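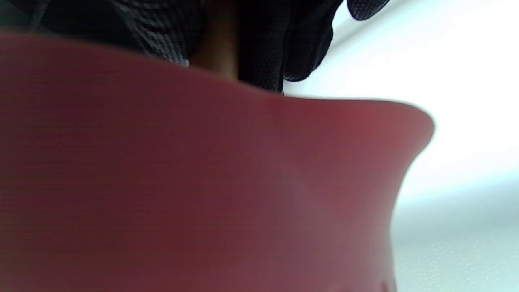
Faint lines across the red, seen very close up.

Sondby plastic bowls and whisk: a review after a summer of pretend soup
2022-09-02

I bought these in May from Rawashdeh, the homeware shop that took over the old shoe place, and I wasn't looking for bowls at all. I'd gone in for a washing-up brush. But there they were by the till in great bright stacks, £11 for the mixed set with a whisk thrown in, and I do love a coloured bowl (my cupboards are otherwise very beige).

They've hardly seen any food, I should say. Ours went straight to the play table, for scooping and pouring and endless bead soup, and that's what I'm reviewing them for. If you want to know how they cope with bread dough you'll need somebody else!

The colours

Cheerful, is the word. The green is a proper lime, glossy inside, and it's the one everybody reaches for first. The pink is softer, more of a salmon, and it has a slightly ribbed inside that you can feel if you run a fingertip round it. I thought at first that the ribbing might be a nuisance to clean but a soft brush gets it all out. I don't mind that the finishes don't match. My sister-in-law minds very much.

The shape

The green one is shallow, so it's lovely for sorting or for tipping things into, and rather less lovely for anything vigorous. Lentils went everywhere. If you're going to stir, use the pink. You still need a hand on the rim while you do it, mind, as there's no rubber on the base and it will go for a wander on a smooth table. The old Grundau bowl I had before this did have a rubber ring underneath, but it also weighed a ton and was the colour of porridge.

The whisk

I expected rubbish and got a very decent little whisk. Wire loops, stainless steel, light wooden handle, comfortable to hold even with gloves on. We use it for stirring beads and it makes a marvellous rattly noise. Every so often a bead gets inside the loops and has to be coaxed out again, which counts as a bonus round in our house. I weighed out 248 grams of mixed beads for the last session, and that was too much for stirring without spills. A small pile in the bottom is much nicer to work with, and you can push the whisk right down into it.

The handle isn't varnished as far as I can tell, so I wouldn't leave it soaking. Mine gets a wipe and goes in the jug with the wooden spoons.

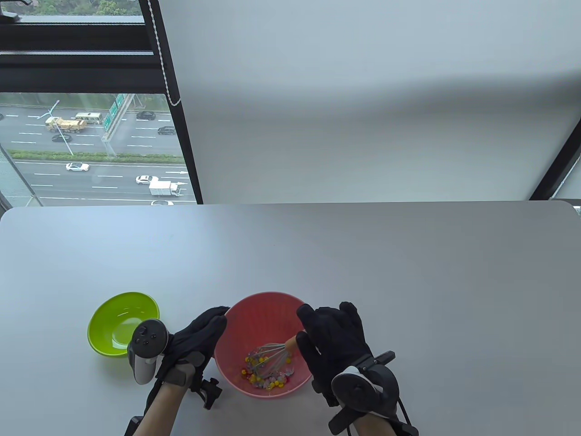 Washing and storing

Warm water, bit of soap, done. I've put the bowls through the dishwasher on the top shelf nine times and haven't noticed any fading, though the green has picked up a few fine scratches that only show when you tilt it to the light. They stack, after a fashion. They take up less room than the Skilmont nesting set, but those come with lids and these don't, and I do miss a lid when it's time to put the beads away.

Would I buy them again?

Yes, and I've already been back for a second green one. Four stars from me, and I'd make it five if they stuck a bit of grip on the bottom. Rawashdeh had plenty left when I popped in, mostly on the lower shelf behind the colanders.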